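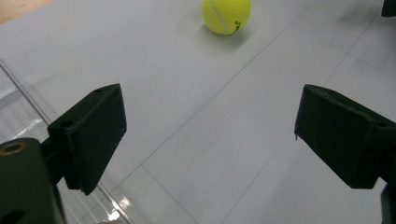

A tennis ball on floor tiles, from between the fingers of a hand-held gripper.

I have now read the Kulby results twice, and I still can't tell you what the headline number measures. The team recorded 542 demonstrations with a hand-held gripper, trained a policy on 455 of them, and reports that it picks things up nearly as well as the person did. Fine. Which things, and where?

Most of the set is balls on hard floors. A tennis ball is a kind object to a two-fingered gripper – it has the same shape from every side and a fuzzy skin that forgives a sloppy squeeze. If your policy can't manage one, you have bigger problems than data.

The test trials were run in the same rooms as the demos. There were 14 of them per object. Two lucky grasps would shift the score by more than the gap between Kulby and the older Durkudance baseline, and the write-up gives no error bars at all.

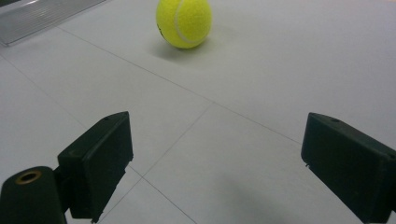
What would change my mind

Hold out a whole room. The Gindale set does this and its scores fall hard, which tells me the test is doing its job. Put the ball on carpet, or hard up against a skirting board. Report every failed try, including the ones where somebody reset the arm and had another go.

I like the hand-held idea. It's cheap, and anyone can learn to use one in an afternoon. But the Kadrić group made much the same promise and needed 13 pages of appendix to admit that new floors threw it off. I'd want to see Kulby's appendix before I put any money on the method.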